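Arm build, part 4

Quick one tonight, dinner's late and I still have to put the screws away. The sim finally loads the kitchen without choking. Took 2 evenings. Turns out my joint limits were in degrees and the thing wanted radians, so every time I hit play the elbow folded back through itself. Classic me.

Ohemaa Bonsu spotted it over my shoulder at the Drakcombe workshop. She wasn't even looking at it properly. Thanks Ohemaa, I owe you a coffee.
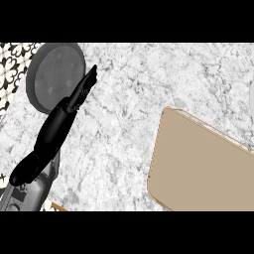 Sim kitchen, granite counter. Gripper out past the gray disc, tan tray on the right.

Next job is reach. I want the fingers to come down on the rim of the tray and stop, no scraping. Right now I run it 13 times and get maybe a different answer each time, wich is no good if I'm going to trust the real one near my actual plates. Friction settings are my first guess. Etornam says it's the step size, try 500 a second and see. Will do both — seperately this time, so I know which one fixed it.

Real arm is still on the bench with no wrist. Waiting on bearings. Shoulder is done and feels solid, bit of a squeak when it turns left. Grease, probly.

More when the bearings show up.

Shares: 4 | Comments: 2

Recent posts
Arm build, part 3: the shoulder
Why I gave up on belt drive
Cable ties, a rant

Contact | © Flister | Back to top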